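Gowda Hand-Held Gripper Kit: Evaluation Progress Report
Prepared for Lummont Applied Research Fund
Author: Radwa Ouazzani, Hevis Workshop Group
1 December period, report 2 of 3
Date of issue: December 1, 2022

1. Purpose of this report

The Fund asked for an independent view on whether the Gowda hand-held gripper kit is fit for purchase by small workshops that want to record manual handling tasks and later repeat them on an arm. This report covers the second stage of the review: bench set-up, pad wear and the recording software. Price and support terms are left to the final report in February.

2. Work since the last report

Two kits were received from the supplier, Morudeo. Kit A has been used by Souad Tazi for the handling trials. Kit B is held back as a reference and has been opened only for inspection and for one swap of finger pads.

The trials so far consist of 3,848 recorded grasps over 17 working days. Each grasp is a single open, close, lift and release cycle on one of the test parts listed in Annex A. Recordings with a missing start or end marker are kept in the archive but left out of the total.

Ottó Kozma rewrote the import script after the supplier changed its file layout in the second software release. The old layout can still be read. Time lost to this change was two days and is charged to the contingency line.

3. Bench set-up

All trials were moved to a single bench with a pale wooden top. The earlier bench had a polished surface which gave strong reflections under the ceiling lights, and the tracking software lost position during slow approaches. On the wooden top the software holds position through most approaches, including those made close to the surface. The supplier's manual says nothing about bench finish. We recommend that it should.

Shadow remains a minor problem. The tool and the operator's arm both throw shadow on the work area, and at low height this falls between the fingers, where the software looks for the part. A second lamp on the far side of the bench reduced the number of failed detections but did not remove them.

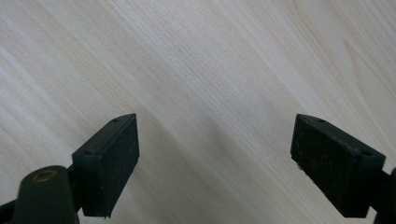 Figure 1. Gripper open over the wooden surface, no part held. Note the shadow between the finger pads.

4. Finger pads

The pads have a textured inner face, and grip on dry cardboard, turned aluminium and moulded plastic parts was good throughout. Grip on oiled steel was poor from the first day and did not change with use.

Wear was checked every 10 sessions by comparing the Kit A pads with the unused Kit B set. No measurable loss of thickness has been found. Dust collects in the texture and has to be brushed out, and after cleaning the grip on plastic returned to its starting value. The supplier quotes no cleaning interval. We have been brushing the pads at the end of each session.

Changing a pair of pads took Souad Tazi nine minutes on the first attempt and four on the second. The left and right pads are easily confused when off the tool, and a mark on the back would help.

5. Recording software

The software is stable in normal use. Three faults are open:

a) The opening width is logged as zero for the first few readings of a session. Ottó Kozma drops these readings on import.
b) Sessions longer than 50 minutes are split into two files with no warning, and the second file carries the wrong start time.
c) The calibration screen accepts a result even when the fingers have not been fully opened.

Fault (c) is the most serious, as it spoils a whole session and leaves no trace in the log. It was reported to Morudeo, whose contact, Roland Kettle, has confirmed it and offered a corrected version. We have not yet received it.

6. Spend and staffing

Spend is within budget apart from the two days noted in section 2. Bouchra Cherkaoui has taken over the data archive and will prepare the annexes for the final report.

7. Next stage

Repeat the calibration tests on the corrected software, if it arrives in time.
Run the oiled steel parts again with the alternative pads listed in the supplier's catalogue.
Transfer a sample of the recorded grasps to the arm and log the success rate for each part.
Obtain written terms for spare pads and repairs.

The Fund is asked to approve the purchase of one set of alternative pads from the existing materials line. No other decision is needed at this stage.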